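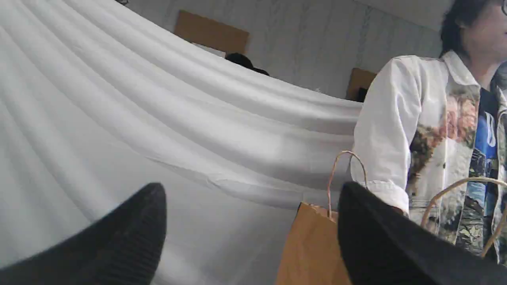 On Monday, Rasha Twal wrote:

> The Fivuleo segmenter loses thin handles when the background is bright. Please don't tune the threshold again. I would like to know if the depth mask alone gives the planner enough to choose a grasp.

Hello Rasha, hello all,

I tried it on 300 saved wrist frames with paper bags. With the depth mask alone, the planner returned a grasp for 61 of them. With the color mask added, but without a new threshold, it is clearly better. I will send the table when the Endier export is fixed.

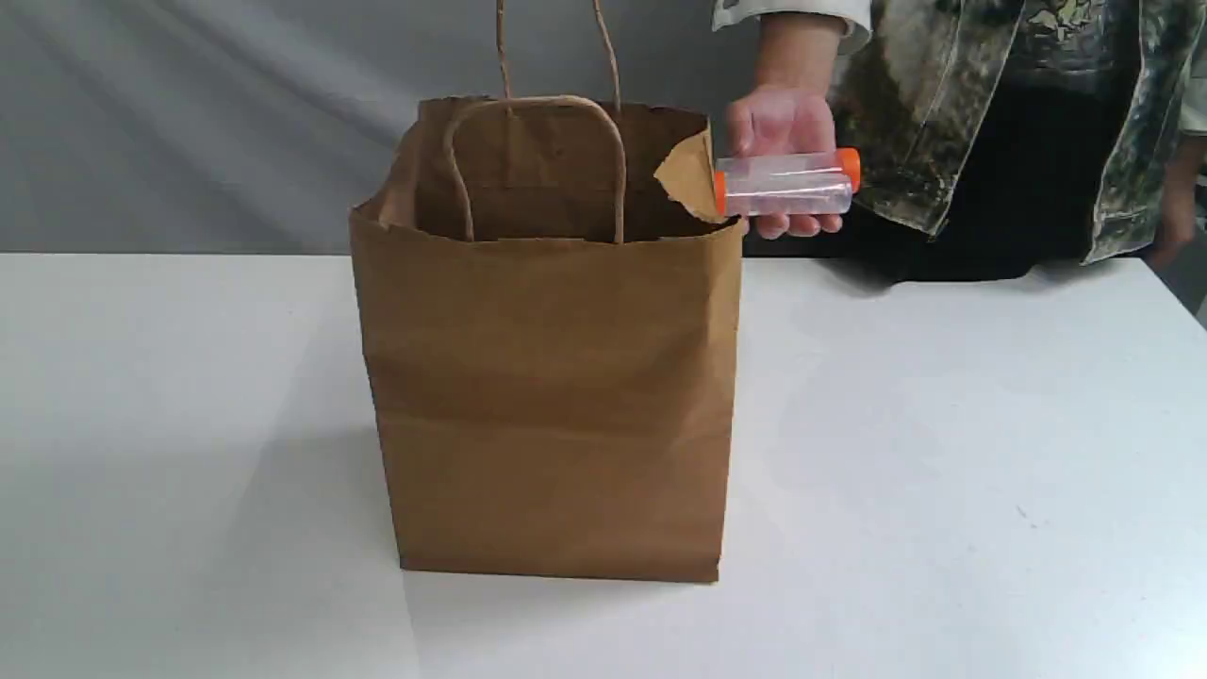 My second question is about the collision model. At present we fit one box to the bag, closed on top, and the checker refuses every path that enters it. For placing an object inside, this is wrong. The model also needs the parts which stand out from the box, like the small paper flap at the upper right corner, close to the orange cap of the tube. I propose four walls and a floor, with a margin of 15 mm outside.

For a bag that lies tilted, the wall model is not enough,

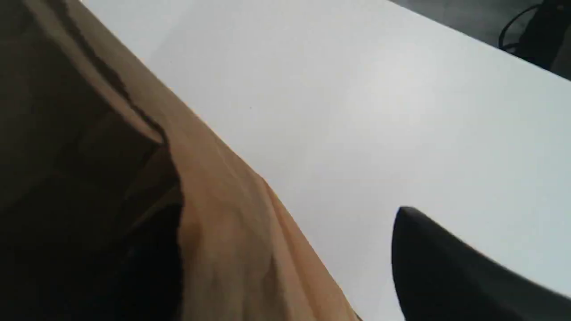 and I would prefer that the planner falls back to the raw point cloud there. It costs 3 times more per query in my tests, but we need it only when the fit error is high. Does somebody object if I put this switch in the Magagula branch?

Best regards,
Mitiku Abera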